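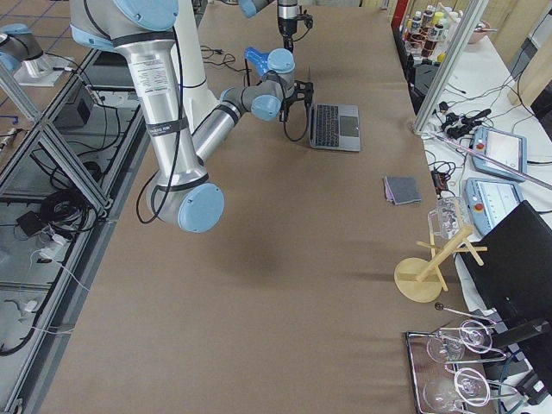 Workplace Care, Level 1
Handout 6: Resetting a desk

Jun 27, 2025 | By the Prurnico course team
Last updated: October
6 min read

Last session was floors and bins, which I know is not what any of you signed up for. Desks are much more fun! A desk is small enough to get properly right, and the pleasure of stepping back from one you've just reset is real. Bring your cloths to room 812 and we'll spend 40 minutes on practice before the break.

What we mean by a reset

A reset is the work between one person leaving a desk and the next person sitting down at it. It covers the surface, the things that live on it, and anything left behind. It does not cover drawers. We don't open drawers, ever, and we don't read what's on a screen.

Order of work

Start with glass. Mugs and wine glasses come off the desk before a cloth goes anywhere near it. If there's a cup stand, mugs go on it upside down, and leave a bit of space between them so they don't knock. Stemmed glasses are happier lying on a tray if you have to carry them any distance. Lay them bowl to stem in whichever direction fits, but keep the bowls from touching, and carry the tray with both hands. One trip too many is better than a stem in your palm.

Next, the laptop. Ask before you touch it if its owner is anywhere in the building. If it's open, look across the keyboard for crumbs, pens, paper clips and earphones, and only then bring the lid down. A single staple on the keys can mark a screen for good. Close it gently from the middle of the front edge - not a corner - and use a dry cloth on the lid. No spray on the machine itself. If your group has been given Wadex spray for the tables, it goes on the cloth first and stays well away from anything with keys.

Then the lamp. Off at the switch before you clean it, and give the shade time to cool. On a gooseneck, hold the base steady with one hand while you bend the neck with the other, or the whole thing walks across the table. Enamel shades come up beautifully with a barely damp cloth and then a dry one. I could do them all day. 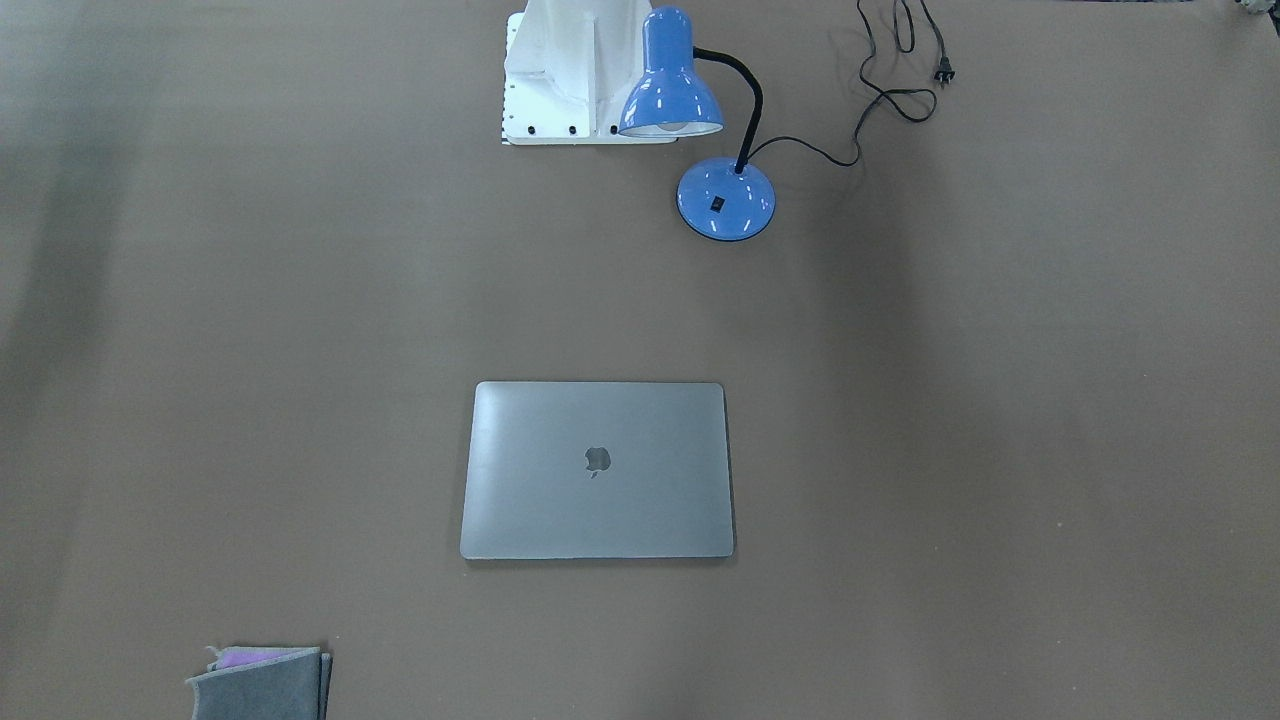 Fig. 1. Laptop closed, desk lamp beyond it, folded cloths in the corner.

About cloths

Fold them. I will go on about this until the end of the course! A square cloth folded in half and in half again gives you clean faces to turn to as you go, and a folded pile takes up hardly any room. Keep one for glass only. If it has touched a table, it isn't a glass cloth any more, however clean it looks.

Paper coverings

Brown paper on a work table is wonderful stuff: cheap, and quick to change. Don't wet it. Brush crumbs and dust towards the nearest edge with a dry cloth and catch them in your hand or a pan. Small specks and scuffs are no reason to change the paper. A tear is, and so is a stain that has gone through. The Engelhardt rolls in our store are 700 mm wide, so a deep table takes two lengths with an overlap. Lay the overlap so it faces away from the person sitting down, otherwise sleeves catch it. 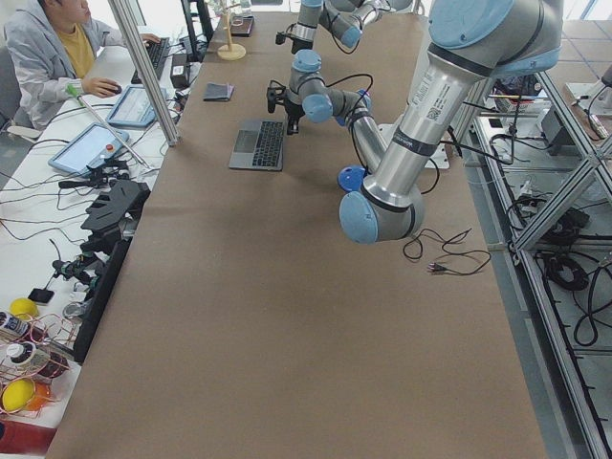

Cables and plugs come last, and they deserve a slow minute. Follow a loose cord with your eyes from the plug to the other end before you lift any of it. If it belongs to something in use, leave it exactly as it is. If it belongs to nothing, coil it in loops the size of a dinner plate, without pulling tight round the plug, and put it at the back of the desk where its owner will find it. Never wind a cord round its own adapter.

When someone is still working, stay on your own side. A mouse, a keyboard and whatever is beside them are theirs until they get up, bottles and chargers included.

Stock code for replacement glass cloths is Osix 3890. Sign the sheet inside the cupboard door when you take a pack.

For next time: reset one desk at home or at work, in the order given here, and note down which step you wanted to skip.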